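The small open basket, reconsidered

Storage on a work table tends to be judged by how much it holds. Capacity is easy to print on a label and easy to compare, and for a cupboard or a loft it is the right measure. On a table it is close to useless. The contents of a table basket are picked up and put down all day, and what decides whether the basket earns its place is how little attention each of those movements takes.

The open wire basket is an old answer to this and still a good one. It has no lid, catch or drawer runner. A hand can enter from above at any angle, and the contents can be checked from a chair. Most of the faults people report with wire baskets come from three dimensions that are rarely considered at the point of sale: the height of the side, the gap between the bars, and the construction of the floor.

Height first. A side of 80 mm suits loose items that are taken out one at a time, such as balls of twine, rolls of tape or clean cloths. The fingers clear the rim before the wrist has to bend. At double that height the forearm starts to meet the rim on a seated reach, and people compensate by tilting the basket towards them or by standing up. Either is tolerable once. Over a working day it becomes a reason to leave things on the table beside the basket, and the basket then has no function.

The gap between bars matters at the small end of the load. Vertical bars hold a ball or a bundle perfectly well, but a pencil will find its way through a wide gap and a paper clip will find its way through a narrow one. A solid floor removes half of the problem. Mesh floors are lighter and let crumbs through, and they also leave a grid pattern on anything soft and allow thin items to catch from below. For a table, as opposed to a larder, the solid floor is the better choice in almost every case.

Sastine, which makes baskets for workshops and offices, sells one pattern with either floor. The solid version weighs 330 g. The extra weight is useful, as a very light basket slides when something is dropped in from the side, and a sliding basket has to be steadied with the other hand.

Position on the table is the next variable. The usual habit is to set a basket square to the edges, normally at the back. Square placement looks orderly and uses the corners efficiently. It also presents the short end or the long side to the user, depending on which way it has been turned, and neither is well matched to the path of the arm. The arm swings from the shoulder, so the hand reaches forward along a curve. A rectangular basket set on the diagonal, left of centre for a right-hand user who sorts across the body, lies more nearly along that curve.

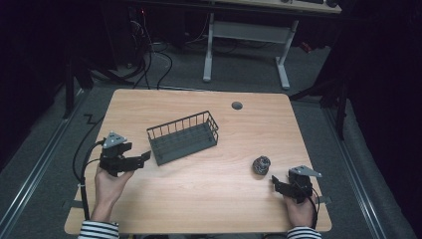 Keisha Brannigan disagrees about the diagonal. She used it through January and went back to square placement, on the grounds that an angled basket takes up more usable table than its footprint suggests: the triangles of space left at each side are too small for a sheet of paper and too tempting for everything else. Her preference is to keep the basket parallel to the front edge and move the chair.

The objection is sound where paper is involved. On a table used for flat work, the angled basket wastes space and the square one does not. On a table used for sorting small solid objects there is seldom any paper to accommodate, and the side triangles can serve as a landing area for items that have been picked up and not yet assigned. The choice depends on the task, and a basket is easily turned when the task changes.

Distance is less open to argument. Objects waiting to be put away should sit nearer to the user than the basket does, so that the movement is a single push forward and down. Where the basket is nearer, the hand has to travel out over it, collect the object and return, and the forearm passes across the rim twice. Ometti prints a setting-out guide for its packing benches that puts the basket 157 mm behind the waiting line. The figure is more exact than it needs to be, but the order is correct.

Table surface has a modest effect. A pale wood grain shows dark objects clearly, and a dark basket on a pale top has an edge that can be found without looking directly at it. The reverse arrangement, with pale wire on a pale top, is harder to use in the evening under a single lamp. Rounded table corners cost very little storage area and spare the hip. A cable hole near the back edge should be left clear; a basket parked over it will be moved every time a lead is changed, and seldom returned to the same place.

Wear is predictable. The joints between bars and rim fail before anything else, usually on the side by which the basket is lifted. Plirudex rates the joints on its wire range for 2,000 lifts at full load, and a basket that stays on one table will take years to reach that. Coatings chip at the lower corners, where the basket is dragged. Four felt pads deal with this, though they reduce grip on a smooth surface, and thin rubber feet are preferable if the clearance allows.

Leilani Haverford runs three of the same basket at her repair table in Ostrowski, all unlabelled. Labels were tried and abandoned, as the contents could be seen through the bars and the labels went out of date. One basket holds work in, one holds work out, and the third stays empty for the first part of the morning. By four o'clock it generally contains string.

Cleaning is a matter of a dry brush along the bars and a damp cloth on the floor of the basket. It should be dried before it goes back on bare wood.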